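Home | Articles | Random | Recent changes

Burnby bun

The Burnby bun is a plain steamed wheat bun sold in and near the river town of Burnby. It is made from flour, water, yeast and a little sugar, and is usually eaten with pickles or cold meat. Much of what is written about it, including its supposed great age, rests on thin evidence.

Origins

The popular account holds that the bun was brought to Burnby by mill workers from Stedau, who steamed their dough to save on oven fuel. The story first appears in a leaflet printed for the August fair, which gives no source. Local writer Melquiades Aguirre repeated it in a short history of the town and added that the workers ate 1,000 buns a day. He did not say who kept the tally. Mill pay books list bread, lard and beer but make no mention of buns of any kind.

A rival claim traces the recipe to the Beltrán bakery, whose sign boasts of "the original." The bakery's own license shows that it opened well after buns were being sold at the market.

Preparation

The dough is kneaded, left to rise, shaped into balls and steamed over boiling water. Older recipes call for a covered pot and a rack, while most home cooks now use an electric steamer. Cooking time depends on size, and printed recipes disagree widely.

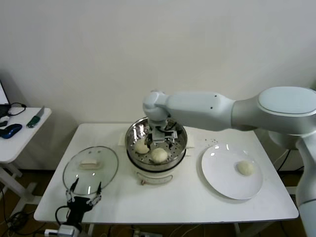

Some bakers insist that only water from the Ravach spring gives the right texture. Food writer Selorm Dramani tested this by serving 72 tasters buns made with spring water and with tap water. They could not reliably tell the two apart. Supporters of the spring objected that the tap water may have come from the same hills, a point that would seem to weaken their own case.

Health claims

Sellers often describe the bun as light or easy on the stomach. Steaming does avoid added fat, but the bun is still mostly white flour. A figure of 222 calories per bun is widely copied, though no weight is given with it, so it means very little.

See also: Mantou; Steamed bread; Burnby August fair

Category: Breads | Regional foods | Articles with disputed claims

Last edited May 2020 | Contact the editors | Back to top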